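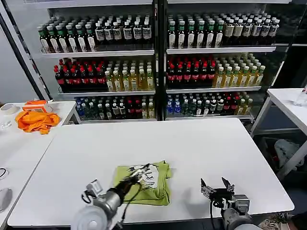 The ferry to Andska left at 5 in the morning, and Gönül Bozkurt was on the dock before the ropes were even off the posts. She had a thermos, a tin of her aunt's walnut cookies and a ticket numbered 2432, which she had already checked against the sign so many times that the corner had gone soft.

She had wanted to see the island since she was nine! Back then it was only a green smudge in her grandfather's atlas, with one word printed next to it, Pelley, the name of the lighthouse. He used to tap it with his pipe and say the bells there could be heard underwater. She believed him completely. She was forty-one now and, if you had asked her that morning, she still believed him.

"First time over?" said the deckhand.

"First time!" said Gönül, so loudly that a gull left the railing.

The sea was flat for the first hour and then it wasn't, and she loved both parts. She stood at the bow with her hood up and spray running down her sleeves, eating cookies with one hand. Other people went inside. An old man with a small brown dog stayed out with her, and when the boat dropped into a trough the dog looked up at her as if she had arranged it.

"That's Um," said the man. "He's made this trip more than the captain has."

"Um?"

"My wife was asked what his name was, at the vet's, before we'd picked one."

Gönül laughed until she had to hold on to the rail. She gave Um the last half of a cookie. Then she asked the man about the bells.
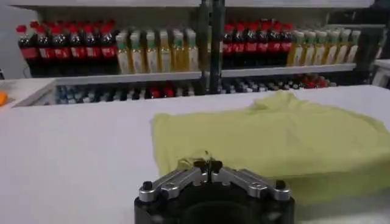
He didn't laugh, and she liked him for it. He wiped his glasses, put them back on wet, and told her there had been 19 of them once, hung in the tower at Pelley in the days of fog and no radio. The biggest was called Stultilis. It was a joke by the priest who had paid for it, something in Latin about a fool, and it was always a little flat. When they took the others down for the metal they left that one, since it wouldn't fetch much.

"And can you hear it underwater?"

"Well," he said. "Can you swim?"

Could she swim! She had swum in rivers, in lakes, in a quarry in October, once in a hotel fountain after a wedding. By noon she was down on the rocks below the lighthouse in her old blue suit with her teeth knocking together, and the man had gone up the 2 flights to the bell room with Um trotting ahead of him.

She waited for his wave. It came, a white handkerchief out of the high window, and she took the biggest breath she had ever taken and went under.

Green, and cold enough to hurt her ears. Weed moved against her ankles. For a while there was only her own heart, going like mad, and she thought of the atlas and the smell of pipe smoke on the page.

Then it came through the water and through her ribs at the same time, one long note, low and wide and a little bit flat.

She came up yelling. "Again!" she shouted at the tower, with her hair in her eyes. "Do it again!"

Up in the window the dog was barking, and the old man was already reaching for the rope.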